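The Night Shift Moves Out of the Server Closet

For years, the backups at Drerkholm, a mail-order seed company with 12 employees, lived on two machines in a closet behind the packing room. Alžběta Hrnčiar kept the only key, and she drove in whenever a disk filled up at 2 in the morning. In September the whole lot moved to Movau, a small hosting firm that does backups and very little else, and she is still a bit giddy about it!
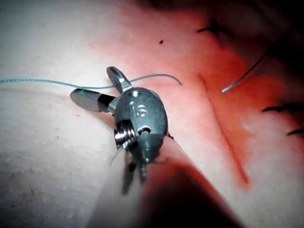 What won her over was the restore drill. Once a month Movau picks a folder, wipes a test copy and brings it back while the customer watches the log scroll by. The first drill covered 484 order files, and every one of them opened.

"I used to cross my fingers," Hrnčiar says. "Now I bring coffee and watch."

Martti Kauppinen, who runs the drills, loves the odd requests best (a single spreadsheet from last spring, say). The closet, meanwhile, has shelves in it again, and they're already full of bean seed.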